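Grey woodwork with a red room, am I mad?
Home & Garden > Decorating > Paint and colour

jeptoo_n
1/2/21
Hello all, long-time reader, first proper post. I've had the paintbrush out since Christmas and I'm down to the last room, the little back bedroom that's going to be my reading room. I've always wanted a red room. My nan had one and it felt like sitting inside a jam jar in the best way. The bit I can't settle is the woodwork. Skirting, door, window frame, two built-in shelves. White feels a bit hospital and I keep coming back to grey, but every time I say "grey" to my sister she pulls a face and says 2014 wants its paint back.

Room faces north, one window, ceiling on the low side. I've got 80 quid left for paint and I'd like some of it to go on biscuits. Thoughts please!

gloss_bernie
Your sister's right, sorry. We had grey skirting in the last house and it was like living in a filing cabinet. White satinwood, job done, down the pub (when we're allowed).

Bernadette

abbas_r
Disagree with Bernie, as per usual. Grey goes wrong when people use ONE grey on everything, usually a bluish one, and put it up against magnolia. I did our stairs in two, dark for the treads and a pale one for the edges, and I've had more nice comments on those stairs than on my cooking.
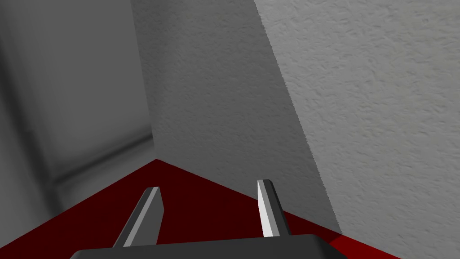 Pick the dark one first, is my advice, then go looking for its lighter mate on the same strip of the colour card. You want a proper jump between them or it'll look like you ran out and bought the wrong tin. I mean charcoal with a pale grey edge, same as on the left-hand prong there, where you can see the line between the two. On a door I'd do the panels dark and just the mouldings pale. Takes an age with a small brush but it's worth it. And get a sample pot, Jeptoo, please, before you buy the big tin. I have 20 of them in the shed and I regret none.

gloss_bernie
20 sample pots is a cry for help, Abbas.

dalia.k
I'm with Abbas on two greys but not on the door. Mouldings in a different colour always look like a wedding cake to me. Do the whole door in the dark one and keep the pale for the window frame, where you need the light anyway. North-facing rooms eat light, I've got one and by four o'clock in February I'm reading by lamp.

Which red are you after? Makes all the difference. A red with brown in it goes to sludge in a north room.

jeptoo_n
Ooh, lots to think about, thank you! I've got a patch of Losum's red up by the window (on lining paper, not straight on the wall, I do listen) and one of the Tedora ones next to it. Losum's is more pillar box, the Tedora one's a bit more tomato. The tomato looked lovely in the morning and like tinned soup by teatime. Leaning pillar box.

Does anyone rate Fakix primer? There's bare plaster where the old radiator was.

shinji_t
Fakix is fine on old paint. On bare plaster do a mist coat first, watered-down emulsion, leave it overnight, then carry on. I skipped it in our kitchen and peeled half the wall off with a bit of masking tape. My own fault entirely. 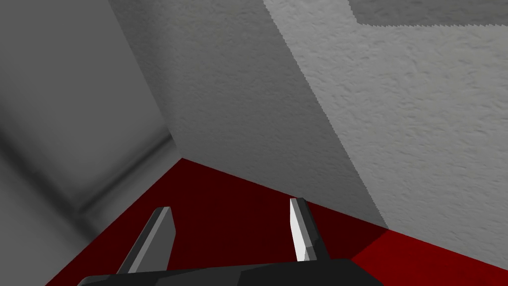
Reds need more coats than you think, so that's where I'd put the budget. I did three on ours and could have done a fourth. As for what sits next to it, I'm surprising myself and siding with the grey lot. Look at all that red in the gap, with mid grey one side and nearly white the other. The grey side calms it down, the pale side makes it shout a bit louder. So if you want cosy, go darker on the shelves and leave the almost-white for one small thing, the window sill maybe. A whole room of red and white is a barber's pole, sorry Bernie.

gloss_bernie
I like a barber's pole!

All right, I'll give you dark shelves, books look good against them. I'm not budging on the skirting. Dark skirting shows every bit of fluff and I've got a dog the colour of a digestive.

dalia.k
White skirting shows every scuff though? I gave up on mine after the hoover had been at it for a year.

abbas_r
Paint the skirting red. Same as the walls. Makes a low ceiling look higher and nobody has to argue.

gloss_bernie
Red skirting. I'm going for a lie down.

jeptoo_n
Ha, I quite like the red skirting idea?? So: pillar box walls and skirting, dark grey shelves and door, pale grey on the window. Mist coat tonight. I've ordered two sample pots of the greys from Ouazzani, they do little ones and the postage was free over 30. Yes, I did have to add a roller set to get there.

shinji_t
What sheen for the shelves? Eggshell marks less than matt, if they're going to have books pulled in and out.

jeptoo_n
Eggshell it is. Will report back when the first coat's on.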